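4.2 Duração da bateria e hábitos de carregamento em telefones usados 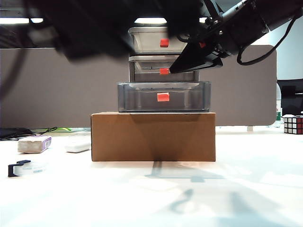 Figura 3. Caixas plásticas translúcidas empilhadas sobre uma caixa de papelão.

Por que a bateria de um telefone usado dura menos do que a de um telefone novo?

A capacidade da célula diminui com os ciclos de carga e com o tempo, e o telefone, ao receber versões mais recentes do sistema, passa também a exigir mais energia. Os dois efeitos se somam, e o usuário percebe somente o resultado final.

Nesta seção apresentamos os resultados obtidos com os telefones de segunda mão adquiridos nas lojas de Nenley e de Hattar. O conjunto inicial tinha 130 aparelhos. Foram excluídos aqueles que não ligavam e aqueles cuja bateria já tinha sido substituída por peça de origem desconhecida, de modo que a análise foi feita com 78 aparelhos. O procedimento de compra está descrito na seção 3 e não será repetido.

Cada aparelho foi carregado até o nível máximo indicado no visor e depois descarregado com uma sequência fixa de tarefas: chamada de voz, navegação, reprodução de vídeo e repouso com a tela apagada. A sequência foi definida por Kanaan em trabalho anterior do grupo e adaptada por nós em um único ponto, que é o brilho da tela, mantido agora no mesmo nível em todos os modelos. Reconhecemos que esta escolha prejudica os modelos com tela maior. Contudo, sem ela a comparação entre fabricantes não seria possível.

Os aparelhos da linha Keltdale apresentaram a menor variação entre unidades. Nos aparelhos Jarnard a variação foi grande, inclusive entre unidades do mesmo ano, e por isso as médias desta linha devem ser lidas com cuidado. Uma explicação provável é a existência de dois fornecedores de célula durante a fabricação, mas não tivemos meios de a confirmar.

Quanto aos hábitos, utilizamos as respostas do questionário aplicado em novembro a 1.000 usuários. A maioria dos participantes declarou carregar o telefone durante a noite inteira. Um grupo menor declarou fazer cargas curtas ao longo do dia, geralmente no trabalho ou no carro. É necessário notar que os participantes do questionário não são os antigos donos dos aparelhos medidos, e portanto os dois conjuntos de dados não podem ser ligados de forma direta. O que podemos dizer é que o hábito mais comum mantém a bateria em carga máxima por muitas horas, condição que a literatura associa a uma perda mais rápida de capacidade.

Maya Harb observou, na revisão interna do manuscrito, que a percepção do usuário depende também da idade do carregador e do estado do cabo. Esta observação nos parece correta. No presente estudo foi usado sempre o mesmo modelo de carregador, e o efeito dos acessórios gastos fica fora do nosso alcance. As perguntas do questionário sobre acessórios são tratadas na seção 4.3, juntamente com os custos de reparação informados pelos participantes.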